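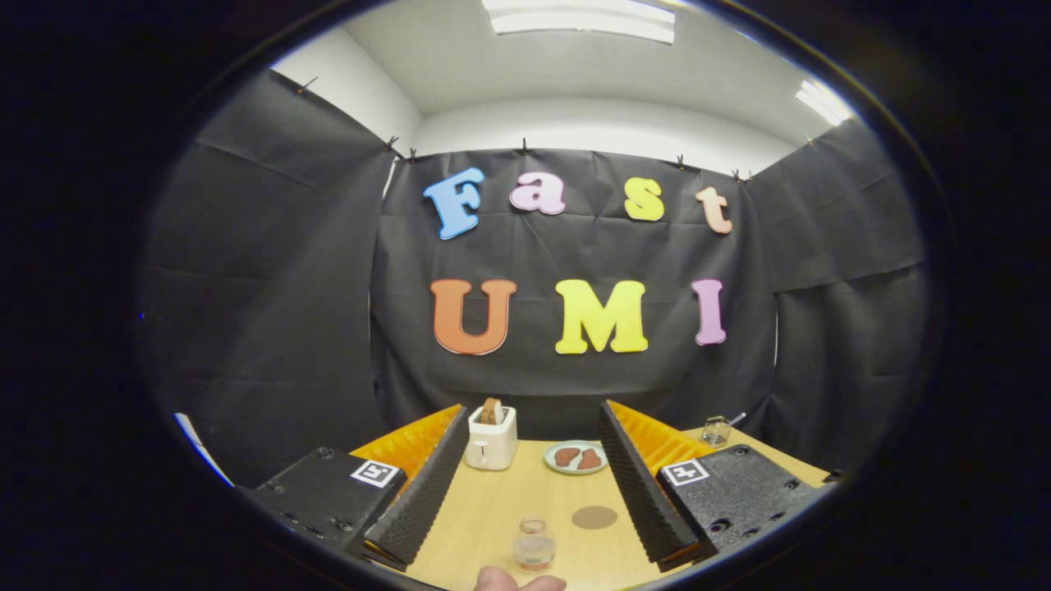
Breakfast at the test table, both fingers open.

Handheld gripper kit, two-finger, padded – bought through Govberg

Rating: 4 out of 5, with the missing point explained at length

We set aside money for a robot arm last January and bought this first. The arm quote from Prullstead ran to 13 pages, and the page with the price on it was near the end, where it could do the least harm. A pair of handheld grippers came to $1413 with shipping. I could sign for that myself, so I did.

The idea is that you collect your demonstrations by hand and worry about the arm later. If you are planning a small lab, I recommend spending in that order. You find out which tasks you care about while mistakes are still cheap. We went in sure that we wanted toast and plates. We still do toast and plates, but the small glass jar has eaten more of our Wednesdays than everything else on the table.

The fingers are the good part. Orange ribbed backs that give a little, dark bumpy foam on the faces, and enough spread that you can come at a plate without rehearsing. The mount blocks have plenty of screw holes, more than I have found uses for. The square markers came already stuck on, and mine were straight.

Now the budget, which is where I lose my sense of humor. The kit price covers the kit. Replacement foam pads are $194 a set from Barkano, and you will want 2 sets in the first year if more than one person is using it. Nothing on the order page mentions this. The manual does, in a table, in gray type.

Also put down a line for the corner you work in. Ours is black fabric, binder clips and foam letters, and the letters took longer to agree on than the grippers did. Adomaitis sells a ready-made booth for people with money. I looked at it for a while and bought more clips.

One point off for the pads. I would buy the kit again, and the arm is back in next year's plan, one size smaller than the one we first asked for.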